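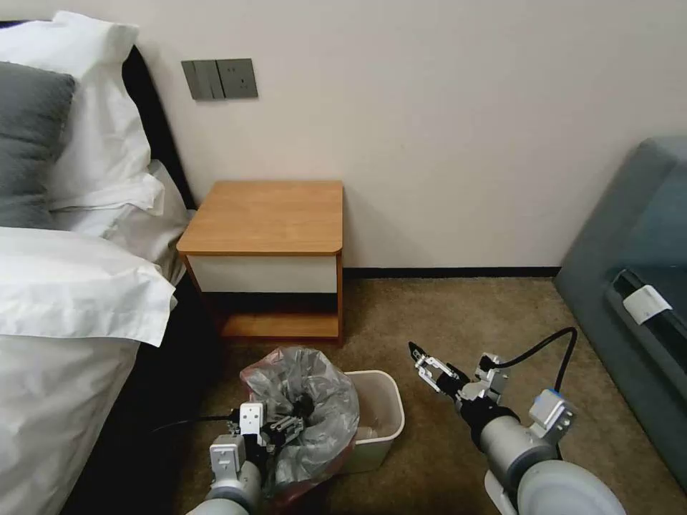
Figure 2. Bedside corner with the bed made up and the nightstand in place.

Section 2: Setting Up the Bedside Corner

Now that the bed itself is standing square and level (if it still rocks, please go back to Section 1 before you carry on), we come to the part of the room that guests use more than any other. It is a small corner, but it is the last thing they look at before turning out the light, and we do like it to be right. Set aside a quiet half hour for it the first time. You will be quicker after that, we promise.

These steps apply to the Clurnholm guest rooms fitted with the Vindach nightstand and a wall panel beside the bed. For rooms with the Skonix folding shelf, see the separate sheet.

Before you start

You will need the nightstand, one set of white bedding, the white pillows with fresh cases, the dark gray pillow, a soft dry cloth and a vacuum cleaner. Vacuum the carpet in the corner first, right up to the baseboard, while you can still reach it comfortably.

Placing the nightstand

1. Carry the nightstand to the corner with both hands under the side panels. Please don't lift it by the top or drag it over the carpet, tempting as that is when you are on your own.

2. Set it down with its back to the wall, directly below the switch panel, and slide it gently toward the bed. The rounded corners of the top should face out into the room.

3. Open and close the drawer a couple of times. It should run freely without catching on the bedding. If it sticks, pull the nightstand forward a little and try again.

4. Look inside the drawer and wipe it out. Things get left in there -- earplugs mostly, and the odd charger.

5. Wipe the top with the dry cloth, following the grain of the wood. Leave the top and the open shelf below the drawer clear. Guests bring plenty of their own things, and they are always glad of somewhere to put them.

Note: The top will carry a lamp or a stack of books up to 300 mm high without getting in the way of the switches. Anything taller belongs somewhere else.

CAUTION: Never stand a vase or an open glass under the wall panel. The socket is on the right half of the panel, next to the light switches, and water must be kept well away from it.

Making up the bed

6. Spread the duvet so that it hangs down over the side nearly to the floor. Fold back the edge near the pillows and smooth it with the flat of your hand. A few soft creases are quite all right.

7. Stack the white pillows against the headboard. The rounded upper edge of the headboard should still show behind them.

8. Lay the dark gray pillow in front of the white ones.

Checking the walkway

9. Measure between the side of the bed and the end of the sofa. Leave at least 700 mm, so that a guest can get to the nightstand in the dark without bumping a knee.

10. If the sofa has to move, ask for a second pair of hands. Leave the white fabric tag on its side where it is, please; Seixas will want the details on it if you ever order a replacement cover.

11. Try each of the light switches once, then turn everything off and go on to Section 3, Curtains and Blinds.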